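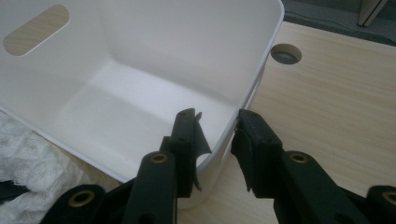 Gesska Firmware Users' Group
Minutes of the Tuesday meeting

Opened at 7:10 p.m., the chair having spent the first ten minutes looking for the HDMI adapter. Minutes of the last meeting were approved with one correction: the word "working" is to be struck from the sentence on the Mazza port.

1. Prisley router, failed upgrades

Three members have now had a Prisley stop at the same point when moving from the 500 series firmware to the 700 series. The web page accepts the file, the progress bar reaches the end, and the router comes back with a solid amber light and no network. The vendor's support page suggests turning it off and on again, which all three had tried before they knew it was official advice.

Two of the routers were brought back over the serial header. Procedure as agreed by the people who did it:

Set the adapter to 3.3 V. Connect ground, TX and RX only and leave the fourth pin alone. Open the terminal before applying power. Hit a key during the countdown, which is one second long and starts without warning. Load the old image over TFTP from a machine with a fixed address, and turn off the firewall on that machine first. Write it, reset, and wait for the second reboot before touching anything.

The third router gives no serial output at all. The owner believes the bootloader is gone. The group believes the owner has TX and RX swapped. To be settled before next month.

It was agreed that build 744 should be skipped entirely. Its release notes read "improves stability," and the meeting noted this without discussion.

2. Nunov flashing tool

The new release of the Nunov tool runs on Linux without root, provided the udev rule is installed. The installer does not install the udev rule. It does print a message saying that it has.

A member asked if the tool can be trusted to verify after writing. It reads back the first part of the image and compares that, so a bad write near the end will pass. Until this is fixed, members should dump the whole flash and compare checksums by hand. A script for this exists on the group wiki. A better script exists on somebody's laptop and has existed there since the spring.

Motion to ask the developers for a full verify option: carried. Motion to be polite about it: carried, with two abstentions.

3. Mazza board port

The kernel boots. Ethernet comes up. USB works in the lower port and, on warm restarts, sometimes the upper one. Sound has been dropped from the list of goals after a frank exchange.

The remaining trouble is the partition table. The stock layout leaves 10 MB for the kernel and initramfs together, and ours no longer fits. Two proposals were heard:

a) Trim the kernel. Nearly everything large in it was put there by someone present, and each item was defended by the person who put it there.
b) Repartition and give up the stock recovery area. This makes the port a one-way trip for anyone without a full backup.

Option (a) was preferred by a show of hands. Those who voted for it are to say which drivers they had in mind, in writing, on the mailing list. If no list appears by the next meeting, (b) comes back on the agenda.

4. Wiki

The recovery page still tells readers to short two pins and shows the wrong two pins. This was reported in April. It was fixed in April as well, then restored from backup when the wiki fell over. The correct pins are to go back in tonight – the secretary has been asked to record the word "tonight."

The page titled "Quick Start" is now longer than the manual. Left as is.

5. Any other business

A request to move meetings to the evening chat channel was declined, mainly by those who bring their boards in for other people to look at.

Someone has gone home with the good logic analyzer. It should be returned, with its clips – all of them.

Actions

Serial log from the third Prisley, wires both ways around: owner.
Letter to the Nunov developers: chair.
Driver list for the Mazza port: everyone who raised a hand under item 3.
Pin correction on the wiki: secretary. Done at 9:40 p.m.

Closed at 9:15 p.m. Next meeting same room, same time, bring your own adapter.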